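Reading a Back Line: Notes for the Spring Coaches' Evening
Fasil Tsegaye, Drundard Rugby Club

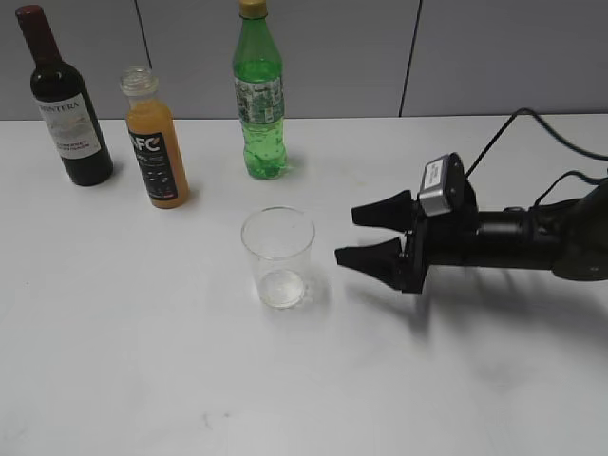

Good evening, everybody, and thanks for giving up a Thursday. (Wait for the door. People always come in late from the parking lot.)

I want to talk about kicking tonight, and mostly about the people who have to deal with the kicks. I coach backs. I played fullback for a long time and not all that well, and I still think it's the best seat in the game. You see the whole field and you get to guess. I love it, and I'd like a few more of your players to love it too.

Start with the Coşkun game. Some of you were there. We lost by 3, and when we drove home all I heard was talk about the scrum. Fine, the scrum had a rough day. But both of their tries started with a kick we didn't cover, and both times our back three were standing in a straight line, like they were waiting for a bus.

(Pause. Let the Coşkun people enjoy that.)

So what does a good back three look like? I think of it as a pendulum. The ball goes left, the left wing steps up, the fullback slides across behind him, and the far wing drops back to fill the hole. Then the ball comes back the other way and everybody swings. Lots of you teach this already. What I see at under-17 and under-19 is that the first swing is great and the second one never happens. The far wing drops, watches the ruck, gets interested in it, and stays there – and now there's a huge patch of grass behind the other wing and their fly-half has seen it.

Draw it on the whiteboard. Use the blue pen for the back three and leave the forwards off, or we'll be here all night.

The drill for this is so simple I'm a little embarrassed to bring it. We stole it from Drilar, who run it better than we do. Three in the backfield, a coach with a bag of balls, and two passers who move the ball from side to side. The coach can kick at any time. Most of the time he doesn't! That's the part I like. Kids will work like crazy if a kick is coming every five seconds. You want them swinging on the fourth or fifth pass, when they're bored and a bit tired, and then you put one up.

Run it for 7 minutes, no longer. Switch the fullback out every minute or so, and give your props a turn at the back too. They'll be terrible and very happy, and afterward they'll understand why the fullback is always shouting.

Which gets me to talking. (Slow down here, I rushed this bit last year.)

Our rule is that the fullback talks before the kick. "Back, back, back" when the ball is already in the air is no help to a wing who is facing the wrong way. We use two calls. "Hold" means stay up in the line. "Mine" means the space behind you is covered, so go make your tackle. We tried having five calls and the kids forgot four of them.

Now the catch. I could do an hour on the catch. Get under it early, turn side-on, hands up at eye level, and jump if there's anyone near you at all. The jump scares people, so we start them off on their knees with a soft throw, then standing, then walking in, then a real jump with a teammate holding a pad at a safe distance. Please don't skip to the last step with younger players. They need to land safely, on their feet, plenty of times before there's any crowd under the ball.

Ask the room: who has a fullback who hates the high ball? Take two or three answers. If Fernus are here, ask about their left-footed girl. Her catching in the second half against us was the best I've seen from a teenager, and I told her so.

Last piece is what to do with the ball once you've got it. My kids want to run everything, and I'm mostly glad about that. I ask them to look up at the chase. If the chase line is ragged, go at the gap. If it's flat and coming hard, find your wing and kick long – and then all three of you start swinging again, please.

Questions. If it goes quiet, bring up the wet-ball session and the dish soap.

Reminder before they leave: backfield clinic in May, on our lower field, boots and a mouthguard. Sign-up sheet is by the door. Bring your props.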